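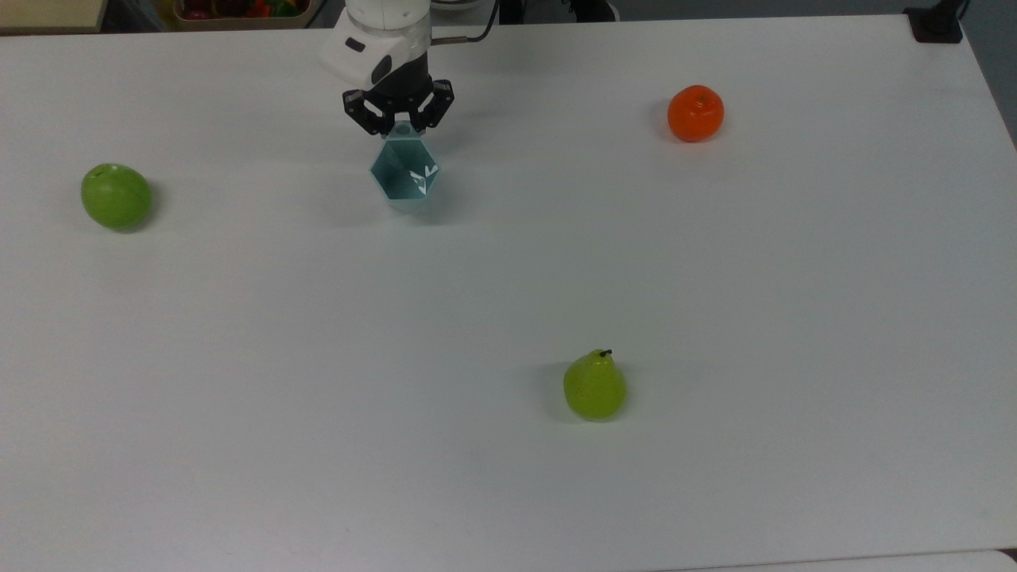 Koster Says Home Robots Are Not Ready for Chores, Publishes Results of Its Own Kitchen Trial

April 11, 2025 – Koster, an independent testing firm for household products, today released a report concluding that robot arms sold or promised for home use cannot yet be trusted with everyday chores. The firm set its arms the sort of job most parents would give a six-year-old: clear the table, put away the fruit, pick up a cup and set it down somewhere else. On a white tabletop with an apple, an orange and a pear standing well apart, a two-fingered gripper can get hold of a faceted teal container by the top. Kitchens rarely look like that, and the report says results fell off quickly once they didn't.

Koster ran 3000 attempts across 13 chores. With objects spaced out on a bare surface, the arms finished 90 percent of simple pick-and-place jobs. When the same objects were piled in a sink or pushed against a wall, fewer than half were completed without a person stepping in. Folding a dish towel was dropped from the main results after the first week.

"We keep being shown the easy version," said Eirini Christodoulou, director of testing at Koster. "One cup, good light, plenty of room. I would like to see the video where someone has left a wet sponge on top of the cup and the cat is on the counter."

The report also looks at shop-floor work, where sellers have made some of their boldest claims. At Endico, a packing company that took part in the trial, an arm was assigned to sort mixed returns into bins. Staff there handled 800 items in a shift. The arm did not reach that number on any day of the trial, and its stoppages had to be cleared by the same workers it was meant to relieve.

"I'm not against the thing," said Nivaldo Marinho, floor manager at Endico. "It's fine with boxes. Give it a bag with a strap hanging off and I have to walk over there."

Koster does credit the machines with progress. Grips on hard, odd-shaped objects were steadier than in the firm's last round of tests in October, and damage to soft fruit was lower than expected – though bruises were checked only on the day of handling.

The firm advises shoppers to ask sellers for unedited footage, a count of failed attempts and a plain statement of whether a person was steering the arm by remote control.

The full report is available from Koster on request. Press questions may be sent to Maëlle Turcotte in the Koster media office.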